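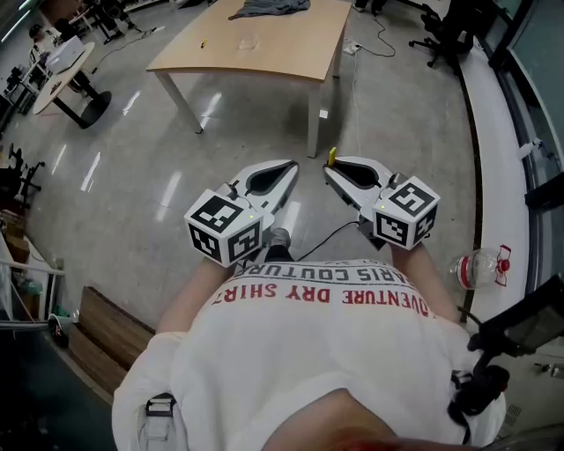

Jeltomier: Table Clearing Set

Version 1.2, May 29, 2021
Maintained by Morenike Ibrahim and Modupe Fashola

Summary

Jeltomier covers the clearing of light-wood tables: picking up small items, moving cloths and leaving the top free for the next person. It holds 1065 clips, each with a short text note. The rooms are shared workspaces with hard floors and more than one kind of table.

What is covered

Rectangular tables with metal legs, and round tables on a pedestal base. Cloths are crumpled or folded - both count as "cloth" in the notes. Small items are labeled by color and size when the type is unclear. Clear and see-through items have their own label, "transparent", and are the most likely to be missed.

Things on the floor, such as power strips and cables, are noted only if they are within reach of the table.

Files

clips/ - one folder per room, 8 in all
notes/ - plain text, same base name as the clip
labels.csv - item, color, table type, start and end position
splits/ - 120 clips are held out for testing

Changes

1.2 - "rag" and "towel" merged into "cloth". Bad row endings in labels.csv fixed.
1.1 - Flurdale rooms added in March.

Known problems

Glossy floors reflect the overhead lights, and some table edges were marked too low. Modupe is redoing these by hand. Notes from the Bassey rooms are shorter than the rest and often leave out the end position.

To report a wrong label, send the clip name and the row number to Morenike.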